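Urkier Facilities is reviewing the furnishing of its shared workrooms this winter. This thread sets out what has been decided for the brick-walled room at Buto House. (1/7)

The round tables will remain. Members told us in May that they prefer them for small group work, and replacements would have taken 16 weeks to arrive.
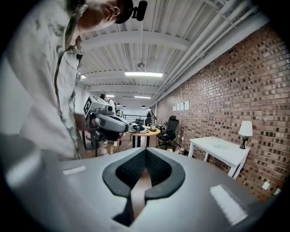
Rectangular tables will be used only where a lamp is needed. Requests for additional tables should go to Gianni Palumbo at the Buto front desk. (2/7)

Seating: 36 mesh-backed chairs have been ordered from Skumix for the building. Existing office chairs stay in service until delivery is complete. (3/7)

Storage remains the most frequent concern in member comments. We received 152 responses, and most of them mentioned bags and cords. (4/7)

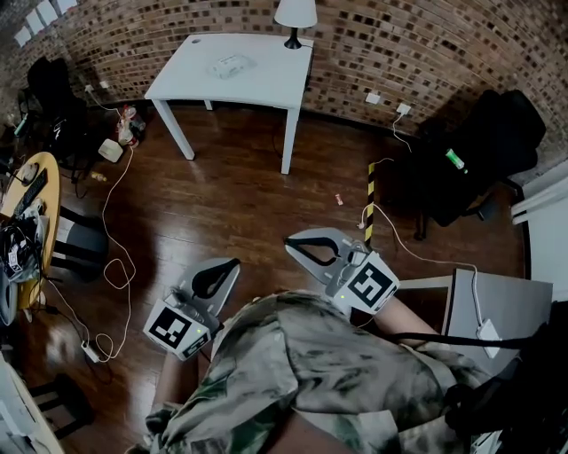 Hooks and a low shelf will be installed next month under the Caputo storage plan. Bottles and bags now kept on the floor will go on the shelf, and backpacks will move from chairs to the hooks. Cords that cross the floor, such as the white one looping to the power strip, will be placed under covers. (5/7)

The brick wall will not be painted or paneled. Notices may be put up with removable tape only. The budget for the room is $2,000, including labor. (6/7)

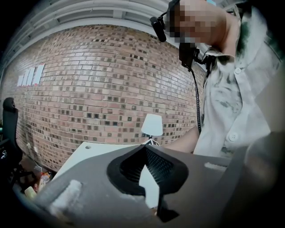 Brick wall with posted sheets, Buto House workroom.

The room will be closed for installation on one morning, to be announced on the door and on this account. Members with bookings that day will be offered another room. (7/7)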